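Sorting bench at Parnis gets its second pair of arms

Big week on the packing floor! The two-arm bench we've been hoping for since last May is up at Parnis, and the returns crew already has opinions (mostly good ones, and a few about the cables).

Until now, everybody on returns spent the first part of a shift picking small parts out of mixed totes, up to 400 pieces a day. The arms will take the first 100 of those to start with, and we'll raise that as the crew gets comfortable. All 12 jobs on the team stay. The hours freed up go to repairs and inspection, the work people kept asking to do more of.

Neagu training starts next week, two people at a time, 46 minutes a session. You'll learn to start, pause and reset the arms, and how to load the pink bin between them.

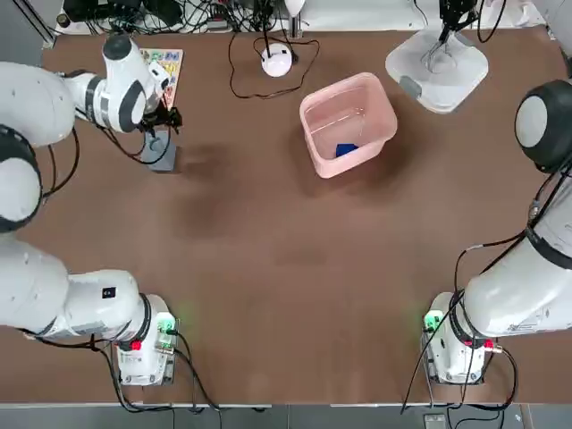
Sign up for a session

The sheet is by the Sorkard door. Night shift, you have your own column this time!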